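Gripper fault on the kitchen bench: what we found and what changes

Print this page
E-mail this to a colleague

The manipulation bench at Brerbridge was out of service for part of May after the arm failed to release objects during pick-and-place work on the play-kitchen setup. The bench is running again, with some limits that anyone booking time on it needs to know. Marlene Strobel has written up the full incident report and this item covers the main points.

The fault was first logged by Nele Kuhlmann at 3:40 in the afternoon, partway through a long block of episodes. The arm had picked up an object, moved to the target and received the open command. The controller reported the fingers as open. They had not opened. The arm then carried out its retreat with the object still held, swung back across the table and pushed a bowl over the far side. Nele pressed the emergency stop and the arm halted. There were no injuries. She had been standing behind the tape line, as the bench rules require.
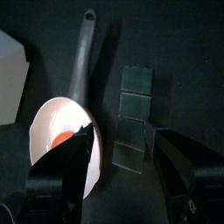
The release fault comes down to one number, the finger position the controller reads back after an open command. On our setup that number comes from the motor encoder, upstream of the coupling that drives the fingers. If the coupling slips, the motor turns, the encoder counts, and the software believes the fingers have moved. Low grasps over cookware are where this does the most harm. With the left finger reaching across the bowl of a small saucepan and an orange-red piece sitting on the pan's floor, a finger that stays put when the software thinks it has moved can take the whole pan along with it. A long handle makes matters worse, as it sweeps a wide arc once the pan starts to turn.

Jouko Vainio took the gripper apart the next morning. The set screw on the coupling had backed out far enough for the shaft to turn inside it under load. At light loads it still gripped, and that explains why the daily warm-up never caught it. The warm-up opens and closes the fingers on air, with nothing between them. Jouko found no thread compound on the screw and no entry in the maintenance sheet to say it had been applied when the unit was rebuilt over the summer. The part itself, supplied by Lahtinen, was not damaged and has gone back in.

We then had to work out how long the problem had been there. The block that ended in the emergency stop was part of a set of 3,288 episodes. Kerttu Jääskeläinen compared motor current against reported position for every one of them and found 43 in which the current stayed high after the fingers were supposed to be open. The earliest of these was episode 1,387. In most cases the object came free a moment later, when the arm moved off, and the episode had been marked as a success. Kerttu has relabelled all 43. Anyone who copied the set before the end of May should delete that copy and take the new one from the Steline share.

The second finding concerns the stop itself. The logs show that the arm kept moving for longer than it should have between the first sign of trouble and Nele's hand reaching the button. This was no failing on her part. The force limit that ought to have tripped when the arm met the bowl had been raised during an earlier project with heavier parts, and it was never set back. Light plastic and wooden pieces will not trip a limit at that level. The setting has been returned to its original value and is now locked behind a supervisor login.
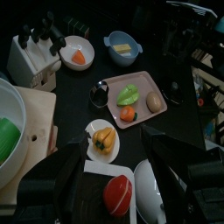 The play-kitchen layout on the bench, with the toy tomato on the tray between the gripper fingers.

A crowded layout like this one leaves the arm very few clear paths out. Bowls, plates and trays sit close to one another, and an object that is not let go will meet something else almost at once. We considered cutting back the number of items on the table. Nelli Toivonen argued against it, and the group agreed with her — the clutter is the point of the task, and a tidier table would only hide a slipping coupling for longer.

The following now applies on the bench:

The warm-up includes a loaded test. The gripper closes on the foam block, holds for 30 seconds, opens, and the operator checks by eye that the block has dropped. If it has not, the bench is tagged out and Jouko is told.

The Tamix monitor compares motor current with reported position after every open command. If they disagree, the arm stops where it is. It does not retreat.

The set screw is checked with the torque driver at the start of each week and the result is written on the maintenance sheet. A tick is not enough. Write the value and your initials.

Force limits are not to be changed from a user account. If your work needs a higher limit, ask Marlene, and expect to have it put back when your booking ends.

The monitor stopped the arm twice in its first days of use. Both were false alarms caused by a threshold set too low, and it has been adjusted. Please log any further stops, including ones you think are false, with the time and the episode number. Do not clear the alarm and carry on.

A spare coupling is on order through Lahtinen. When it arrives the bench will be down for a morning while Jouko fits it, and bookings for that morning will be moved. Questions about the relabelled data should go to Kerttu, and questions about the bench rules to Marlene.

Print this page
E-mail this to a colleague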